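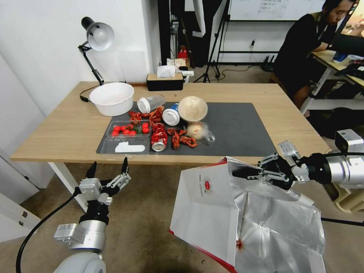
Can a household robot clear a table without help yet?

Not reliably. Current two-armed systems can finish short, rehearsed parts of the job on objects they have met before, and they still stall or drop things often enough that a person has to stay within reach.

Likthorpe Tabletop Chores: data card

Version date: 2022-12-23
Maintained by: Nititetti
Status: stable, no further recording planned for this version

Summary

Likthorpe is a set of 3000 teleoperated episodes of tabletop tidying, packing and sorting. Each episode has two arms working over a single table, with a head view, joint states, gripper state and a one-line instruction. The set was made to measure how far imitation-trained policies get on chores that most adults do without thinking about them. It is not a benchmark of speed.

Tasks

Episodes fall into four families.

bag: open a paper or plastic bag, hold it open, put one or more items in.
sort: move mixed items into trays, basins or bowls by kind.
stand: pick up bottles, cans and cups that are lying down and set them upright.
clear: return the work surface to bare mat, in any order.

Bag is the smallest family and the hardest. One gripper has to keep hold of the bag while the other does all the picking, and a foil-lined paper bag will fold shut if the holding arm drifts a few centimetres toward the table. Operators were told to restart the grasp when that happened and to leave the failed attempt in the recording.

Objects

There are 70 objects in the pool. They include drink cans, plastic bottles, lidded clear cups, divided trays, basins, cloths, bags, small fruit and toy food. Toy food stands in for items that would spoil or mark the mat over a long day of recording. It is stiffer and lighter than the real thing, and results on it should not be reported as results on food.

Clear plastic is over-represented on purpose. Depth readings through a clear cup or tray are poor, and policies that rely on them tend to close the fingers short of the wall.

Contents of an episode

head_rgb: colour video from the head position
joints: positions and velocities for both arms
grip: commanded and measured finger opening, left and right
instruction: short English text
outcome: done, partial or failed
notes: free text, often blank

Outcome is judged from the final state of the table only. An item that was dropped and picked up again still counts as done. Users who care about drops should filter on the notes field, with the caution that operators filled it in unevenly.

Baseline

The Over policy was trained on the full training split and run on held-out layouts. It completed stand tasks most of the time. On bag tasks its completion rate was 23 per cent, and nearly all of the successes were with one item. Quan, a smaller policy trained on the same split, did worse on bag and about the same on sort. Neither recovered well once an object had rolled off the mat.

Common failures, most frequent first:

Fingers close on the bag lining and miss the outer layer.
Round items squeeze out sideways as the grip tightens.
The free arm knocks a neighbouring item while reaching past it.
The policy repeats a reach to a spot where the object no longer is.

Known limits

The rooms are working offices and labs. Lighting varies, and people sometimes appear in the background. Policies trained on this set have not been tested in kitchens, and table height barely changes between sites. Arms were mounted in a fixed position for each session, so nothing can be learned here about driving up to a table or reaching into a cupboard.

Liquids are absent. So are knives, glass, and anything hot.

Splits

Training, validation and test are divided by layout, so that no test layout is seen in training. Individual objects do recur across splits. A further 2 bag types appear in test only.

Changes

June: joint velocity units corrected to radians per second. Files downloaded before then should be replaced.
Current version: outcome labels rechecked for the bag family, notes field added, duplicate episodes removed.

Use

Research use is permitted with attribution to Nititetti. Please name the version when reporting numbers, and report the four families separately. An average across them hides the bag results.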